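Laltik Home Help – Laundry & Clothing Care

Folding sweatpants and fleece so the stack doesn't fall over

Posted by bassey_upstairs

I have two kids and a husband who all live in sweatpants from December on, and I can't get them to stack. Jeans are fine. T-shirts are fine. The sweatpants and the fleece tops go on the shelf in a pile, and by evening the pile has slid sideways and half of it is behind the sweaters.

The shelf is 13 inches deep and there are 30 inches of width for everybody's soft stuff. I fold the pants in half at the crotch, then in half again, then once more. The waistband end comes out thick and the ankle end comes out thin, so every pair is a wedge. Putting them all the same way around makes it worse.

I don't want to buy drawers. I would like a fold that holds, or a different way of putting them in. Also, should the fleece be folded the same way?

6 replies hidden by filter – showing most helpful

zuduvville_wash
Member, Zuduvville

The wedge comes from the waistband, so deal with that before you start folding.

Hold the pants up by the waistband and give them a couple of good shakes so the legs hang straight. Lay one leg on top of the other with the seat sticking out to the side. Fold that pointed bit of the seat back in so you have one long rectangle. Most people skip this and it is where a lot of the lump comes from.

Now smooth from the waist down to the ankles with a flat hand. Bring the ankles up, but stop about 2 inches short of the waistband. The cuffs then sit below the elastic and you don't get both thick parts in one place. Fold in thirds from the folded end toward the waist and tuck the last third under the waistband if there is enough stretch.

Stand them on their edge like books. On a 13 inch shelf you can put a shoebox or any low bin up front and they won't tip. I used to stack mine flat and never got past five pairs.

For drawstrings, pull the ends even and drop them inside the waist before you fold.

marl_and_lint
Member

Roll them. I have 8 pairs rolled in a bin and it works fine. Takes no time.

uludstead_linen
Regular, Uludstead

I agree with standing them up. I'd do the fleece differently, though. Fleece springs back, so thirds and then thirds again just opens up on the shelf. Lay the top face down, fold the sleeves straight across the back, bring the sides in so it is the width of your bin, and fold in half once. Press the air out with your forearm and put it in with the fold facing up.

If the tops have a zipper, close it first. An open zipper makes the front slide around while you fold and you end up with one side longer than the other.

Rolling is OK for a suitcase. At home my kids pull one out and the rest unroll – might be fine if yours are careful. Thick sweatpants also take up more room rolled than folded, at least in my bins.

One more thing, make sure the waistbands are really dry before they go in. They take longer than the legs, and a bin packed tight will smell musty if even one pair goes in damp. 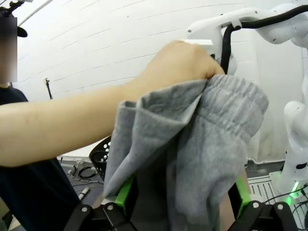
What is the best way to get the creases out of gray sweatpants that have been sitting at the bottom of a pile?

Put them in the dryer on low with a damp washcloth for a few minutes, then take them out while they are still warm, hold them up by the waistband and shake them. Smooth the legs by hand on a flat surface and let them cool before folding. If you don't have a dryer, hang them by the waist in the bathroom during a hot shower and pull gently on the cuffs afterward. Ironing is rarely needed, and a hot iron can leave shiny marks on some blends.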